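4. Evaluation of the Kirlow Bin-Picking Kit

4.1 What was bought

The Kirlow kit is sold as a way of turning an arm a lab already owns into a bin-picking station. For the price of the standard license, the buyer gets a software package, a calibration routine, a two-finger grasp planner and a 68-page manual, of which the first 8 pages concern the warranty. The arm, the gripper, the bin, the camera and the objects are the customer's problem. We think this is a fair division of labor, although it does mean that most of what can go wrong in the first week is listed under "site preparation" and is therefore our fault.

Two rival offers were considered before we settled on Kirlow. Brelach sells a complete cell with its own enclosure, and would not let us open the planner to see how candidate grasps were ranked. Jundia rents its software by the month, with a support line that answered our first question by sending us a link to the page we had been asking about. Kirlow's planner exposes its scores as plain numbers and writes them to a log that a human can read, given coffee. That decided it.

4.2 Installation

The manual promises a working pick by the end of the first day. Kiri Kingi and Maxine Paewai did the installation and had their first working pick on the third. The delay came mostly from the calibration routine, which asks the user to move the arm through a series of poses and then reports a residual error without saying what a good one would be. We ran it until the value stopped changing and took this for approval. A later email from Kirlow support confirmed that the same method is used in-house.

One setting deserves a warning. The kit holds two separate definitions of the bin floor, one for the collision model and one for the segmentation step, and they are edited in different menus. If only the first is changed, the planner will avoid the floor with great care while continuing to propose it as an object. We lost an afternoon to this. The menus are both called "Workspace."

4.3 Test procedure

The vendor's own demonstrations use boxes of one size, which the kit handles very well and which we did not need it for. Our trials used mixed household items and toys, chosen by Noémie Leclerc on the principle that nothing in the set should resemble anything else in the set. Each run began with the bin loaded by hand. The planner then worked until it either declared the bin empty or asked for help. A pick counted as a success if the item was released at the drop location, and an item dropped on the way counted as a failure even if it rolled to the drop location by itself. (We had to write that rule down.)

Items were never placed neatly, but they weren't piled up out of malice either. Parvathi Sundaram loaded every run so that whatever bias exists in the loading is at least a consistent one. Between runs the operator was allowed to restart the planner but not to change its settings, a restriction that caused more bad feeling than any other part of the protocol.

4.4 Where the planner does well, and where it sulks

Grasp scores in the Kirlow planner combine three terms: the quality of the surface under the fingers, the clearance around them, and a third term the manual calls "confidence," which rises and falls for reasons of its own. On isolated objects the three terms agree and the kit is quick and dull, as one would want. Trouble begins when objects touch. The segmentation step likes smooth outlines, and will merge two neighbors into a single item if the boundary between them is untidy enough. The planner then aims for the middle of this imaginary object, where there is often nothing to hold.

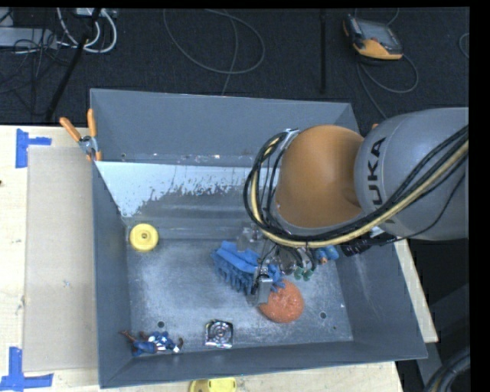 Figure 8. The arm reaching into the metal bin during the mixed-item trials.

Bristles are the hardest case for the surface term, which was evidently tuned on things with faces. A tufted item offers the planner a great many small edges, all of them plausible and few of them worth squeezing. In Figure 8 the gripper finger is in front of the blue brush-like object and against the side of the orange ball, so that the two must be told apart at exactly the place where tufts and ball overlap. The yellow disc off in the far left corner has a different problem, shared by everything flat: plenty of clearance on the open side, little height to close on, and walls nearby that the collision model regards with horror. Sloping walls help a wide gripper in principle, but the kit represents a bin as a straight-sided box and offers no way of telling it otherwise. We entered the smaller of the possible boxes and accepted that some reachable space would be treated as steel.

We use cookies to improve your reading experience. By continuing to browse, you agree to our cookie policy. Accept / Manage preferences

The request for help is the kit's best feature. When every candidate falls below the threshold, the planner stops, saves its view of the bin and waits, and the operator can either choose a grasp by hand or shake the bin. Seren Rees found that the saved views were more useful to us than the success log, as they showed which objects had been merged and which had been missed altogether. Kirlow does not advertise this. The brochure gives it half a line, under a large photograph of boxes.

4.5 Support and updates

An update arrived in April, in the middle of our trials. It renamed one of the two "Workspace" menus to "Work Space." We finished the trials on the old version and repeated the touching-object runs on the new one, with the same objects and the same operator. Merging was less frequent on smooth items and no better on tufted ones. The release notes describe the segmentation changes as "general improvements," and a request for more detail is still open with the Pacheco office, which handles support for academic licenses.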